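Talk notes, July 18, 2019. Slot is 25 minutes, leave time for questions.

**Open**
- Thank Fadwa Fawzy for the invitation.
- Subject: how the Helmy trial was covered, and how the magazines handled it next to the local daily.

**Part one: the Brademen Courier**
- Ran 56 stories between the arrest and the verdict. Most sat on page one.
- Court reporter stuck to testimony. Dull to read now, but it holds up.
- Read the paragraph on the bank records. Slow down here.

**Part two: Zellari magazine**
- One long feature, published in March, before the jury was picked.
- Quotes the defendant 49 times and the prosecutor twice.
- The writer liked him. Say so plainly and move on.
- The feature won a Sunotance Prize. The judges praised its "fairness." Pause.

**Part three: what readers did with it**
- 1649 letters came in to the magazine. Most took his side.
- Few of the writers mention the victims. Read two short ones. 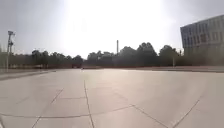
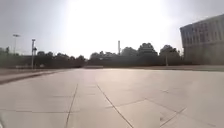 Open pavement, both slides.

- Back to the letters. The magazine printed four, all friendly.
- A correction ran after the verdict, on the last page, under the crossword.
- Ask the room: who here has had to correct a profile?
- Take questions. If the appeal comes up, I only know what was filed.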